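Choosing a Roof Box for a Small Family Car: Weight, Fuel and Fitting

Project report, second year, Vehicle Technology
Tadeusz Gajewski and Jamshid Sharifi

1. Background

The question of our project came from a practical problem. Many families who own a small hatchback want to carry more luggage once or twice a year, and they do not want to buy a larger car for it. A roof box is the usual answer. However, the buyer meets many words which are not explained well in the shop: dynamic load, T-slot, rear opening, quick clamp. We wanted to find out which of these matter for the normal driver.

We worked with two boxes. The first is the Jarman, a long and low box with a central lock. The second is the Brotevis, which is shorter and higher and opens from both sides. Both were lent to us for the spring term by a fitting workshop in Prirnodden. The car was a five-door Zestport hatchback with closed roof rails, owned by Tadeusz's uncle.

2. Roof load

The most important number is not printed on the box. It is in the handbook of the car, and it is the maximum load which the roof may carry while driving. The bars, the box and the luggage must all be counted together. We asked drivers at the workshop if they knew this, and most of them thought that the limit was only for the luggage.

There is also a limit for the bars and a third limit for the box. The lowest of the three is the one to follow. In our case the lowest was the box, but on an older car with gutter-mounted bars it can easily be different. We recommend to write the result on a piece of tape and put it inside the lid, so that it is not forgotten until the next holiday.

3. Fitting

We fitted each box 11 times, always with two persons, and wrote down the time and the mistakes. The Brotevis has clamps which go around the bar and are closed by a lever. The Jarman uses bolts in the T-slot, and this requires that the rubber strip is pulled out first. After some practice there was little difference between them, but the first attempt with the Jarman was slow because we had put one bolt in the wrong way round.

The bars should be placed as far apart as the box permits. On the Zestport we had to move the front bar back twice, as the tailgate touched the rear of the Jarman when it was opened fully. With the shorter box this problem did not appear.
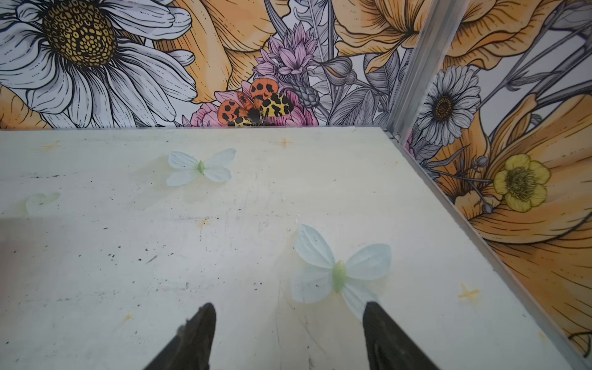

Figure 1. Two white butterflies with green bodies on a pale tabletop.

4. Fuel consumption

We drove the same route of 122 km three times: without anything on the roof, with the Jarman and with the Brotevis. Both boxes were loaded with the same sleeping bags and clothes. The tyre pressures were set to the value for full load before every drive, and we kept to the same speed on the motorway part as well as the traffic allowed.

The car used more fuel with both boxes, and the higher box was worse. On the slow roads through the villages the difference was almost too small to measure. On the motorway it was clear, and the noise was also clear - Jamshid could not hear the radio well with the Brotevis. Empty bars also make a whistle, so we advise to remove them when the trip is finished.

A weak point of our method is the wind. It was stronger on the day of the third drive, and we had no possibility to repeat it before the car had to go back. The results should therefore be read with some care.

5. Checking on the road

The clamps should be checked after the first short distance and then at every stop. On one of our drives a lever on the Brotevis had become a little loose. It was closed again by hand and it stayed closed until we came home.

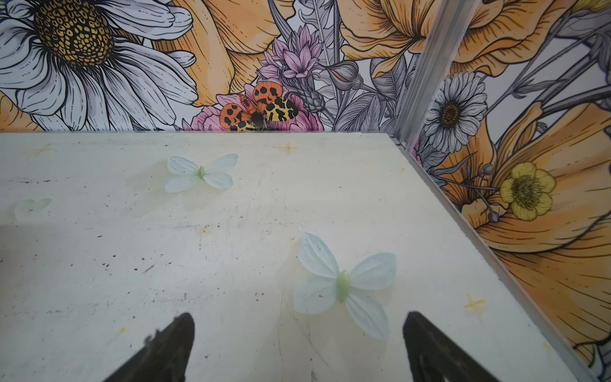

Figure 2. Butterflies with pale, translucent wings, corner of the table.

6. Results and further work

For a driver who mostly uses the motorway we would choose the Jarman, if the tailgate has enough space. For short trips and for narrow parking places the Brotevis is easier, because it can be opened from the side of the pavement. The Zestport had 2,000 km more on the clock at the end of our project, and we found no marks on the roof rails.

We did not test a box with skis, and we did not test in crosswind. A next group could also compare a roof box with a box on the towbar, which does not change the height of the car but needs a lighting board and a number plate.

We thank the workshop in Prirnodden for the loan of the boxes and for the torque wrench, which will be returned in June.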